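Natsumi Ebihara looks after the pair of Dimis hand grippers at Stollby, and she doubts most of what the manual promises. "It says check the finger pads every 2000 grips," she told me. "I check after lunch." 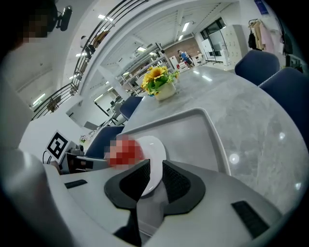

Pads are her main complaint. The textured inner face is what wears, she says, and a plate stood on its rim between the two fingers shows up a bad one sooner than any gauge.

Setting up, in her order:

1. Jaws empty, marker blocks facing out, cables clear.

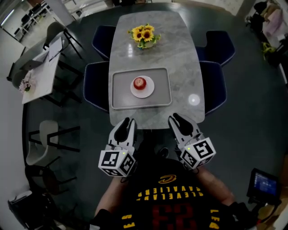 2. Close and open each gripper 8 times, listening.

"Listening for what, I couldn't tell you," she said.

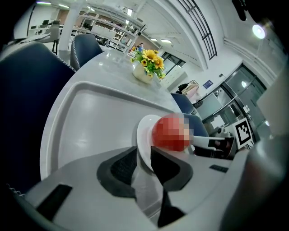 Does she trust the self-test? "I run it. Then I do my own."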